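Kever Hall Users' Group — minutes, Friday, February 14, 2025

Present: Gudrun Oltmanns (chair), Rüdiger Haberkorn (minutes), five members. Apologies from the Haque choir.

1. Hall accounts
Balance stands at £793. The heating bill of £234 was approved for payment.

2. Tables
Members agreed to keep the brown wood finish with the visible grain. Felt pads to be bought, limit £30.

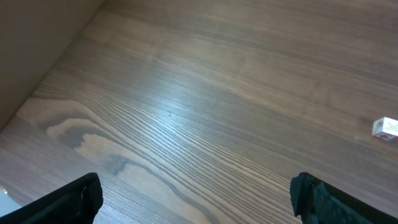

3. Spring supper
Moved to March. Tickets limited to 100 — Gudrun to tell the Clillel bakery.

4. Any other business
Side gate still sticking. Rüdiger to ring the joiner.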